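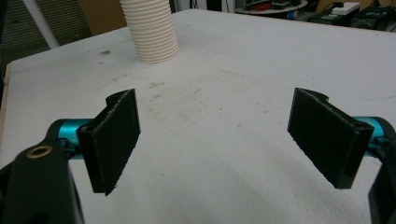
The big white table, with the smeary patch across the middle and the small dark stain over on the left.

Home Our rooms What's on Hire Reports Contact

Filed under: Grant updates / Room fit-out

Dellden Work Room: second progress report to the Sorensen fund

Dear Rafferty,

Second report, as promised, and a good deal longer than the first one. You asked for more on how the room is being used day to day and a bit less on the paperwork, so I've put the paperwork at the bottom and started with the table, which is what everyone ends up talking about anyway.

The table

The large white table has been the best thing we've bought with your money, and also the thing that takes up most of my cleaning time. People love it. It's broad enough that you can lay out a whole pattern, or a dismantled lamp, or a term's worth of somebody's collage, and still have somewhere to put your elbows. The white helps with small parts too. Drop a dark screw on it and you can see exactly where it went (unless it went on the floor, in which case good luck).

What the white also does is show every single mark. The finish is slightly matte with a bit of texture to it, and dust and grime seem to sit down into that and get comfortable. You'll see from the photo what I mean — greyish smudges at the near side, a wide dusty smear over the middle, and one small dark stain further back on the left. The middle is where everybody naturally works, so I suppose it was always going to take the worst of it.

Cleaning it

My first idea was a dry cloth at the end of each session. It's quick and everybody can manage it, but I think all we were doing was pushing the dust about. The smear got wider and the cloth got filthy and then somebody used the same cloth the next day.

The second idea was warm water with a drop of washing-up liquid, a soft brush worked in small circles, and then a clean damp cloth and a dry one after it. Much better! The brush gets into the texture in a way a cloth doesn't. It takes 12 minutes to do the whole top properly, which is fine if you've planned for it and very annoying if you're trying to get people out of the door and lock up.

I also tried a tub of Parnik paste on the underside edge of the old side table, where it wouldn't matter, and I'm glad I started there. It got the mark off and left a shiny patch behind. So no paste on the big table, and I've put the tub on the high shelf with a note on it.

The small dark stain is a separate matter. I've had a go with the soap and brush and it hasn't shifted. I've asked the people who come on Friday evenings whether they remember anything being spilt and got a lot of very innocent faces. It could be ink, it could be wood dye, it could be something from the bicycle session. I'm leaving it be for now and I don't want to spend grant money on it. If it's still bothering me in December I'll ask the supplier, Jetirham, what they'd suggest for the finish.

The routine we've settled on

After some trial and error, the card on the wall by the sink now says:

Anything dusty or oily goes on a work mat first.
Sweep loose bits into the dustpan with the soft hand brush.
Wipe with a damp cloth from the left-hand pile, then put it in the bucket.
Dry with one from the right-hand pile.
Full scrub once a week, Friday, before the evening group.

The two piles were Kenji Rosenthal's suggestion and they've made more difference than anything I thought of. It used to be one heap of cloths in mixed condition and you'd pick whichever was on top. I take the bucket home and do them on a hot wash.

Mats are the bit we haven't cracked. We have eight, which sounds plenty, but they're smallish and people working on anything large just ignore them and go straight on to the table. I can't blame them much, I've done it myself. What we want is a couple of long ones that cover the middle section and can be rolled up afterwards. More on that under money.

Who's using the room

It's busier than I told you it would be. There were 76 bookings in this reporting period, counting a regular group's session as one booking each time it meets. Mending is still the most popular by a mile. The paper and print lot have grown, and have started to spread along the far side of the table whether or not they've booked it. The model-making group had a wobble over the summer with holidays and are now back to their usual numbers and their usual noise.

The quietest slot is still the early afternoon. I've tried offering it as a drop-in with no fixed activity, just come and use the table, and that's had a slow start. A few people have come more than once, so I'd like to give it another few months before deciding. One of them is hand-sewing a tent. I had no idea you could do that, and I've now learned more about flat-felled seams than I ever expected to.

We've had one proper disagreement, over whether food should be allowed at the big table. The mending group always have cake and consider it part of the session. The print group don't want crumbs anywhere near their paper, and I can see their point as well. For now cake lives on the side table and you go to it, and you wash your hands before coming back. It's holding so far — I'll let you know.

Light and sockets

The new lights went in without any trouble and they're a big improvement over the old ones for close work. They're also rather unforgiving and I'd say half the smudges I now worry about were there all along and simply never got lit up.

The sockets are behind. The electrician did the first visit and then found that the run along the back wall wasn't where the old plan said it was, so the second visit has had to be moved. In the meantime we're using the two existing doubles and nobody is allowed to trail a lead across the walkway. It does mean that only one person can have the iron on at a time, and there's sometimes a queue for it. I've been promised a new date and I'll email you when I have it in writing.

Storage

Shelves are up on the short wall and they're full already. I'd like to say full in an organised way. The labelled tubs work well for thread, fixings and card, and much less well for "odds and ends", which was my label and a mistake. I've split it into three smaller tubs and we'll see if that's any better.

We still need somewhere for half-finished projects to live between sessions. People leave them at one end of the table with a note, and then the next group has to shift them, and then things go missing for a week. A set of shallow trays on runners would sort it out. I've measured the alcove and it'll take 18 of them if we don't mind the bottom one being a bit of a stoop.

Money

The spreadsheet is attached separately as usual. In short, the table and the lights came in as quoted, the shelves came in slightly under, and the socket money is still sitting there waiting for the electrician. Cleaning things (brushes, cloths, bucket, the regrettable paste) came out of our own petty cash and I haven't charged them to the grant.

I'd like to ask whether the bit left over from the shelves could go on the two long mats and a start on the trays. I know it was down as shelving in the original budget. Trays in an alcove feel like shelving to me, mats possibly less so, and I'd sooner ask you now than have you find it later. If you need that as a formal change request, send me the form and I'll fill it in.

What's next

Get the second electrical visit done and the sockets signed off.
Order the long mats, if you're happy with the above.
Carry on with the afternoon drop-in and keep a proper note of who comes.
Ask Jetirham about the stain, and also whether the smeared area in the middle needs anything stronger than soap in the long run.
Redo the wall card in bigger writing, by request.

You're very welcome to come and see the room whenever suits. If you'd like to meet people, Friday evening is liveliest, and if you'd like to be able to hear yourself think then come in the early afternoon. There's cake at the first of those and not at the second, so plan accordingly.

Let me know about the mats when you get a minute, and shout if anything in the spreadsheet looks odd. Kenji checked the sums this time, so I'm feeling fairly brave about them.

With thanks and best wishes from all of us at the Work Room

Copies: Kenji Rosenthal; room folder
For: Rafferty Hutchins, Sorensen fund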